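August, early evening

Back from Hoveria a bit after six. Sat in the car for a while before coming in, then had toast and a bath. Knee is sore on the outside but no swelling.

We lost by 3. I played the whole second half at linebacker and most of the first, far more than I was told to expect. The plan had been to rotate me out on passing downs, but Rondico came out with two tight ends and kept running at our left side, so the coach left me in. I did not mind. My legs went a bit in the last quarter and I was late getting across on the screen that set up their final score. I saw it, I knew what it was, and I was still a step behind. I need to look at that on the film and see where I lined up, because I think I was too far inside before the snap.

Things that went well: I kept my shoulders square, mostly. I made the tackle on third and short near our own goal line and they had to kick. I called out the motion every time, which I did not do against Farkusar. The new gloves are fine now they have softened.

Things that did not: I missed two tackles by going too high. One of them would have been a loss of yards. I also gave away 5 yards jumping offside on a hard count, and the coach had warned us about that quarterback all week. He said nothing to me on the sideline, and I think that was worse than if he had shouted.

The crowd was given out as 1,228. It felt like less at our end, but the far stand was full and they had a drum going. More than 300 came over from Rondico, and they were louder than our lot until half-time. The pitch was hard and dry, worn bare between the hashes. I have a long graze on my left forearm which stung in the bath.

On the way home I went over the defence in my head. We are playing the run well enough. The trouble is that we do not get near the quarterback unless we send five, and then the middle is open. The coach knows this. He wants to try me off the edge on some downs next time out, and I said yes before I had really thought about it. I have not rushed from there since my first season. I will have to ask for extra time on hand work after practice – my first step is all right but I have nothing once the tackle gets hold of me.

Hendricks next, away. They throw a lot and their line is big. I want to have watched at least one of their games before we go out to practice again.

Ice on the knee now, twenty minutes on and twenty off. Boots are by the back door and still need cleaning. Kit is in the wash.

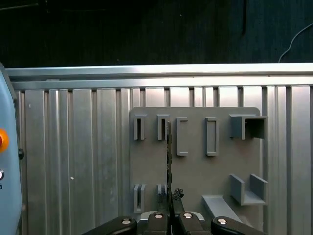
Same day, later

Watched the first half on the laptop. I was too far inside on the screen pass, as I thought, by a good yard. The missed tackles look worse than they felt. Stopped at half-time as I was getting tired and cross with it. Will watch the rest tomorrow before work. Knee is a bit stiff on the stairs. Bed.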